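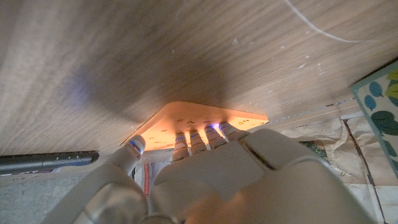 2 min read

2020-02-19, workshop notes

Second round on the Kirnen table top, and I think the oil is finally behaving! Quick recap for whoever picks this up next: in January I put down Trikow straight from the can and it stayed tacky for days (my fault, way too heavy a coat). Scraped it back, sanded the lot, sulked a bit, started over.

This time I thinned the first coat and wiped it off after 5 minutes. Much better. The long streaks in the grain still read pale, which I wanted, and I can drag a sleeve over it without sticking.

Tried Skindance on the offcuts too. Lovely smell, goes on like butter, but it pulls yellow on anything light, so I'd keep it for the darker stuff. Offcuts are on the shelf by the Forsberg sander, marked 3 and 4 on the back in pencil. Please don't use them as paint stirrers (again).

The can of Skindance is from 2018, by the way. It had a skin on top and I strained it through an old stocking, so take the yellow thing with a pinch of salt until we've tried a fresh one.

Still to do: underside gets one thin coat, same as the top, or it'll cup on us. Then the edges, by hand, with the gray pad. Rags go in the water bucket, lid on. We're nearly out of gray pads, I've put them on the order sheet.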